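Yellow marks under rubber feet on white desktops

Workshop and Office Surfaces > Care and Repair

tessel_grind
Member, 401 posts

I look after the furniture in a shared office. All the desks have white Pridley tops, bought in October. When I moved a monitor last month I found yellow-brown spots where the rubber feet had been. Dish soap did nothing. Isopropyl did nothing. A melamine sponge took the shine off and left the spot.

What I have established so far:

1. The marks match the feet exactly, edge for edge. No halo.
2. Items with a wide flat base and plastic or felt underneath leave nothing. Monitors, paper cups and cardboard boxes stand on these tops all day and only the rubber-footed items have marked them.

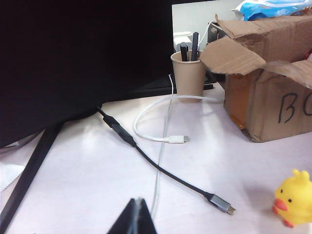 3. Spots on the window side are darker than spots on the wall side, under the same model of stand.
4. Desks with a mat under the equipment are clean, except one with a black rubber mat, which now has a large tan rectangle.

Is there a cleaner that lifts this, or is it in the surface?

Johanna Widmer

plumbline80
Senior member

It is in the surface. Black and gray rubbers contain antioxidants and oils that migrate out under contact. They go into the top layer and then discolor with light. That fits your item 3. You can't clean out something that isn't sitting on top.

Stop using the melamine sponge. It is a fine abrasive, and a dull patch holds dirt.

Jikard
Member

Partly disagree. I have had fresh rubber marks come up completely with Dakutard gel left on for 9 hours under plastic wrap. Old marks faded but did not go. "In the surface" is a matter of depth, and in the first weeks the depth is very small.

Procedure I use:

Wash with plain soap and rinse.
Dry fully.
Apply gel to the mark only, staying inside the outline.
Cover with wrap, tape the edges.
Remove, rinse twice, dry.
Wait a day before judging the color.

plumbline80
Senior member

The gel is a peroxide product, so you are bleaching the stain. The migrated compounds are still there, and on a sunny desk the color returns. I tried it on a kitchen counter. It was white for one summer and yellow again the next.

Jikard
Member

One summer is a decent return for a tube of gel. Mine have stayed white for longer, on a north wall. I accept that light matters.

tessel_grind

Both useful. The spots date from October at the earliest, so somewhere between fresh and old. I will try one test spot on the wall side and one on the window side, same gel, same time under wrap.

Separate question. Pridley's care sheet says "avoid prolonged contact with rubber" and gives no alternative. What are people putting between equipment and top?

mgreenberg
Moderator

Options I have used on white tops, with the faults of each.

Felt pads. Cheap, no staining. They slide, and they hold spilled coffee against the surface. Fine for lamps and monitors that never get moved.

Clear silicone feet. Usually safe on color. They can leave a greasy outline that wipes off with isopropyl. Check that they are silicone all the way through. A lot of what is sold as silicone is PVC, and PVC is as bad as rubber.

Cork. Good grip, no staining when dry. Wet cork leaves a tannin mark.

Soomro film. Thin clear sheet, cut to size under the base. It works well on anything bolted or heavy. I have had it under bench equipment for 5 years with no change in color underneath.

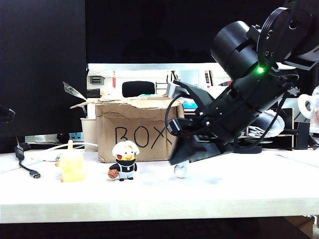

Cut it slightly larger than the base on every side, round the corners so they don't lift, and wipe the top with isopropyl before laying it. Trapped grit will scratch more than the equipment would. Replace the film if it turns cloudy.

One general rule: rotate or lift everything once a month. Most of this damage is contact time.

Mortimer Greenberg

plumbline80
Senior member

Agree on the film. Disagree on lifting once a month. On a bad rubber I have seen a visible outline in two weeks in a warm room. Change the feet first and skip the schedule.

kelp_and_oak
New member

Can the top just be flipped? Ours are white on both faces.

mgreenberg
Moderator

Check the underside for a backer sheet. It is often thinner and has a different texture, and you will have the old screw holes facing up. Possible for a storage bench.

tessel_grind

Results from the two test spots. Wall side: nearly gone, visible only at a low angle. Window side: lighter, still clearly tan. A second application on the window side made no further difference that I can measure by eye.

I have ordered film for the window desks and felt for the rest. The rubber mat has been thrown out. The tan rectangle will be covered by a document tray until the top is due for replacement.

Jikard
Member

Put felt under the tray too. Some of those have rubber dots at the corners.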